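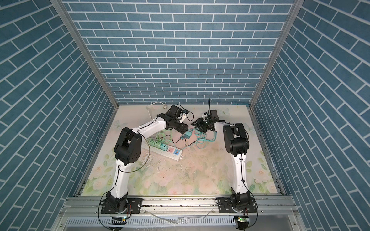 Lenka Gajdoš wrote in to ask whether the comments under the old campaign posts could be kept too, and she put it like this: "The posts tell you what the candidates wanted to talk about. The comments tell you what their neighbors wanted to talk about, and in Mirkgate it was always the bridge." She was so right that version 2 is built around her email. Thank you, Lenka!

Mirkgate Campaign Blogs, version 2
README and data card
Last updated Dec 28, 2021
Maintainer: Hanne Eskola

What you get

A collection of 1839 blog posts written by or for people running for local office in Nillesier County, along with the reader comments that came with them. The posts come from 107 blogs and span 6 election seasons. Most are from Mirkgate, the county seat, with a good helping from Vuorinen across the river and a thin scattering from everywhere else.

If you have never read a blog by a person running for township drainage supervisor, you are in for a treat. I started saving these because I wanted to look up one old promise about library hours, and I ended up reading until two in the morning. There are yard sign feuds, recipes, long apologies for missing a pancake breakfast, and some of the clearest explanations of a sewer bond I have ever seen anywhere. People put real work into these pages, mostly on free hosting, and a lot of them would be gone by now.

Files

posts.csv has one row per post.
comments.csv has one row per comment, tied to its post by post_id.
blogs.csv has one row per blog, with the office sought and the result.
text/ holds the full text of each post as a plain UTF-8 file named by post_id.
notes.txt is my running list of oddities. Worth a look before you email me!

Columns in posts.csv

post_id: a short code that never changes between versions
blog_id: matches blogs.csv
posted: date as shown on the blog, year first
title: as written, typos and all
author_role: candidate, family, campaign staff, guest, or unknown
word_count: body only, with no sidebar or signature
topic: one main topic, from the list further down
is_repost: yes or no

Columns in comments.csv

comment_id, post_id, posted, body, reply_to, and by_candidate (yes, no, or unsure). Commenter names are not included. See the privacy section.

Columns in blogs.csv

blog_id, office, town, season, incumbent, result, last_seen. The result column says won, lost, withdrew, or write-in. A candidate who ran more than once on the same blog gets a row for each season, so please don't treat the rows as a list of blogs. I made that mistake myself in a talk and had to fix a chart with people watching.

Topics

roads and bridges; schools; taxes and bonds; water and sewer; parks; police and fire; elections and voting; library; personal; housekeeping; other

Housekeeping covers the posts that say "I'm back, sorry for the long gap" or "please note the new address." I nearly threw those out. Please don't skip them if you care about how campaigns run, they line up beautifully with filing deadlines and you can almost watch someone decide to run again.

How the posts were collected

I used Nileo, a small crawler that I wrote for the job. It reads a blog's archive page, follows the links, and saves the text along with the date the page gives. It is slow on purpose. When an archive page was broken I went through by hand, month by month, and those posts are marked "manual" in notes.txt.

Blogs got in if they met all of these rules:

The writer was on the ballot, or a declared write-in, for an office in Nillesier County.
At least one post was about the campaign or the office.
The blog was open to anyone, with no login.
The owner did not ask to be left out.

Campaign pages on social networks are not covered. Neither are newsletters, even the ones that were later pasted into a blog by a supporter.

Topic labels

Hanne (that's me) labeled everything once. Lenka then labeled a batch without seeing my choices, and we talked through the ones where we differed. Nearly all of our arguments were over taxes and bonds versus whatever the bond was going to pay for. The rule we settled on: if the post spends more words on the money, it goes under taxes and bonds; if it spends more words on the thing, it goes under the thing. A school bond post with a long table of mill rates is taxes and bonds. A school bond post about a leaky gym roof is schools.

I still go back and forth on a few of these. If you relabel them, I would love to see what you come up with.

Known problems

Losing candidates are underrepresented. Winners tend to keep their blogs up and losers tend to delete them within a season, so the older years lean toward winners. Please be careful with any claim about what "works" in a campaign post.

Vuorinen changed its ward map partway through the period. The town column uses the place name the candidate gave, and I have not tried to match old wards to new ones.

Dates can be off by a day when the blog host used its own time zone.

Some comment threads were closed by the host or cleared out by the owner. An empty thread in comments.csv may mean that no one wrote, or it may mean the comments were removed. I can't tell the two apart after the fact.

Three candidates shared one blog during a slate run. Their posts are marked unknown in author_role unless signed.

Pictures, videos, and scanned flyers were not saved. If a post was only a flyer, its text file will be empty and its word_count will be zero. Don't drop these by accident when you filter!

Privacy

Candidates' names appear in the post text because they were running for public office and signed their work. Commenters are another matter. Their names and links are gone, and I took out phone numbers and street addresses wherever I found them, including from posts. If you spot one I missed, write to me and it comes out in the next fix, no questions asked.

A candidate who would like an old blog removed can ask at any time. So far I've had more mail from people who lost their own copy and were thrilled to get it back, and those are my favorite emails of the year.

Good uses

Class projects on local government. Studies of how small campaigns talk about money. Finding out when the Mirkgate bridge was first called "nearly finished." Practice data for anyone learning to clean messy text, and wow, is it messy.

Please don't use it for

Building contact lists, guessing how a named commenter voted, or scoring living people on their opinions. It also won't tell you much about elections outside the county. Nillesier is small and rural and has its own habits, like listing every cousin who helped with the mailers.

Changes since version 1

Comments added, thanks to Lenka.
Duplicate posts from mirrored blogs merged, with is_repost filled in.
The old "misc" topic split into personal, housekeeping, and other.
Broken apostrophes repaired in the text folder. Mostly.
result column corrected for two library board races where I had the recount backward. Sorry to both of you!

Coming up

A small update is planned for January with the blogs from the fall season that were still being posted to when I closed this one. Post codes will stay the same, so anything you build now should keep working. I'd also like to add a column for posts that answer another candidate's post, and if you enjoy following a good argument across several blogs, I could use a second reader for that.

How to cite

Eskola, H. Mirkgate Campaign Blogs, version 2. 2021.

License

The tables and labels are free to use and share with credit. The posts belong to the people who wrote them and are kept for reading and research.

Questions, fixes, and old blog addresses are all welcome. If your aunt ran for county clerk and kept a blog about it, please send it my way.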